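Hand-held grippers: buy two now or wait for the new budget?
Forum: Small Labs and Workshops > Buying and Budgets

ksaha
Wed 29 December
We have money left that has to be committed before the year closes and I want to put it into hand-held grippers for collecting demonstrations. The quote from Bakley is 371 per unit, fingers and mounting plates included, camera not included. I can stretch to 2. The alternative is to hold off until July, when the new budget opens, and ask for a proper set. Has anyone here run with only a pair? The task is desk work, picking up and sorting small packets, boxes, mugs and so on.

rizwan_b
Buy the two. Money you don't spend this year is not coming back to you next year, at least not where I work. Budget for spare fingers at the same time. The soft ribbed part wears and the contact strip on the inside goes before that.

P Miah
I'd wait. Two units means one in use and one on charge or in bits. If you have four people trained up, two of them are sitting about and you are still paying them. We made that mistake and the wages were a far bigger line than the hardware.

ksaha
There are two of us, so that part is fine. What did you pay for fingers?

rizwan_b
50 a pair from Stilavov. They fit the Bakley plates but you need longer screws. Check the colour if you care about that, ours came in a different one from the originals and we had to redo some recordings because the model was used to the old ones.

Augustina Quartey
Can I ask what the 371 doesn't cover? Last time I did one of these the list afterwards was camera, lens, memory cards, a second battery, cable, a case to post it in, and delivery. It came to more than the gripper. Put the whole lot on one sheet before you sign anything off.

ksaha
Fair point. Camera we have, one only. Lens no. I had put nothing down for cards.

karthik.d
Don't forget objects. People cost the grippers to the penny and then empty their own kitchen cupboards for things to pick up. Packets split and you can't get the same ones again because the packaging has changed. We now buy 9 of everything and keep them in a labelled crate.

P Miah
9 is overkill for a desk task. Two or three of each is plenty if you tape the ends of the packets.

karthik.d
Tape changes how they look and how they grip. If you only want to prove the thing works then fine. If you want to use the data later I would not tape anything.

P Miah
We used taped packets for a full season and it made no difference that I could measure. We will have to disagree.

Augustina Quartey
Back to the money. Would Bakley hold the price if you order one now and one in July? Tonditer did that for us on a different item. We had to ask for it in writing.

ksaha
I'll ask. For those who wanted to know what the work looks like, we borrowed a unit for a trial and this is our desk. Grouped objects on the right, bottle and mug on the left, and a couple of flat discs in the open. My draft list is under the photo, please pick holes in it.

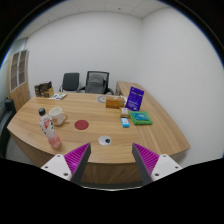 Draft list, version one

Grippers, Bakley, 2 at 371 each. One if they agree to hold the price.
Spare fingers, Stilavov, one pair at 50, plus longer screws.
Second camera and two lenses, quotes to come.
Memory cards and a spare battery.
Packets and boxes, three of each for now, no tape.
Delivery, to be confirmed.

rizwan_b
Two pairs of fingers. One pair won't see you to July.

karthik.d
Add a crate.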